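Two weeks with the Zeslow bench kit

29th May

OK so I finally have enough hours on this thing to write it up properly, and I'm going to try very hard not to gush. The Zeslow is a two-arm kit you bolt together yourself: frame, wooden top, arms, cables, one fat manual. Ours came in at 4000 with the wrist cameras added (3693 without them, and I'd pay the difference again tomorrow). We bought it through Golleck, who were fine. Slow to answer email, quick with the actual shipping.

Assembly took Sunil Majumder and me a long Saturday plus a grumpy Sunday morning. The frame goes together beautifully. The manual's cable routing chapter does not, and the diagram on the page about the shoulder motors is printed mirrored, so if your left arm is twitching when you talk to the right one - swap the two plugs and carry on. There's a note about it on their support page, which I found afterward, of course.

What I wanted it for is wiring prep. We make small harnesses, and the jobs I hate most are the fiddly ones: bundling, tying, laying wires into duct. I figured the arms would be hopeless with anything floppy. They're slow with it, yes, but I've had a wire bundle tied in 30 seconds by a machine I put together with a hex key, and I yelled loud enough that Sunil came in from the parking lot!

Teaching it is the best part. You move a pair of small leader arms by hand, the big ones copy you, and the software saves each run. I'm up to 1224 saved runs, mostly cable ties, and the later ones are so much smoother than the first batch that I want to delete the early stuff out of embarrassment. Waltraud Zürcher, who used the older Hisel arms for years, tried it for an afternoon and her only complaint was the chair.

Both arms over the table, then the wrist view with a cable tie and the wires:
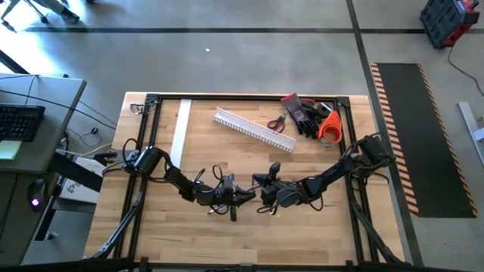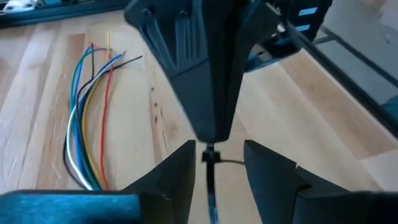
Now the gripes. The fingers that ship with the kit are too slick for thin straps, and I ended up ordering the softer pads from Gebru. The arms' cables need more strain relief than you get in the bag. And the software forgets your camera settings every time it updates, so write them down somewhere.

A firmware release is promised for September that should let you replay one arm while you drive the other. I want that badly. If you already have a beta of it running, please leave a comment and tell me how it handles ties, and whether the left wrist still drifts when you leave it on over lunch.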